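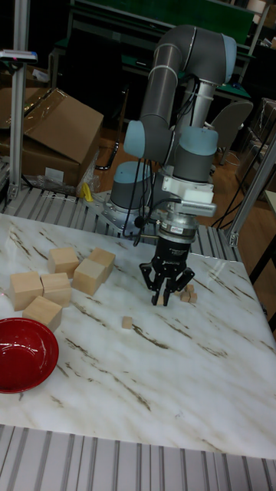

The arm at its plate on the marble-patterned table, gripper down among the small cubes.

21/10/2023
By Preben Lauritsen

The cell at Skesamitz has one arm, one gripper and a table with a glossy top. Oluf Blöndal has looked after it through 1198 hours of running time. He keeps the log by hand and starts every session with the wrist.

"The tool end is where the drift comes from," Blöndal says. "The base plate is bolted down and I check it with a torque wrench once in a while. The adapter, the coupling and the gripper are a stack of joints, and each one can move a little."

His check has a fixed order. The adapter screws come first, then the coupling, then the fingers. With the arm at low speed he brings the fingertips down near the surface at four taught points and measures each gap with a feeler gauge. If one point differs from the rest, he suspects the table. If all four have shifted by the same amount, he redoes the tool center point.

Small cubes are the harder test, he says. A large cube forgives an error in height. A small one gets pushed or tipped, and the log shows a missed grasp at step 28 or 70 of the routine, where the approach is steepest.
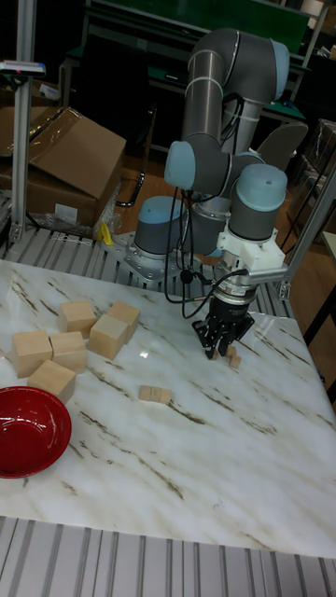
Kassab would rather see the tool center point redone every morning, whatever the gauge says, on the grounds that a fresh value costs less than an afternoon of missed grasps. Blöndal disagrees.

"If you redo it daily you lose the history," he says. "I want to see the old number hold. When it stops holding, I go and look for the screw."

Cables are the second item. He runs each wrist joint to both ends of its working range and watches the slack. A loop that is too short pulls on the connector, and a long one can catch on the gripper. He replaced one cable in June, at entry 1846 in the log, after an intermittent fault on the gripper line. The fault only appeared with the wrist turned fully one way, and finding it took two days.

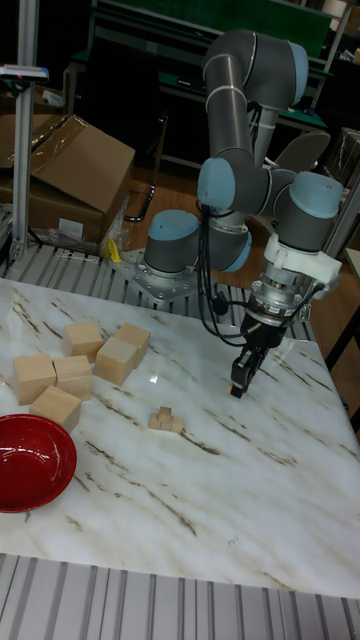 Stacking runs get a slower release than plain placing. Blöndal opens the fingers in two stages, with a short pause between them, and lifts straight up before any sideways motion. He set the pause by trial and has left it alone.

The table is wiped before each calibration. Dust under a block changes the height reading, and he has chased that error before. "I spent a morning on the arm," he says, "and the arm was fine." The frame bolts are next on his list, starting with the rear rail.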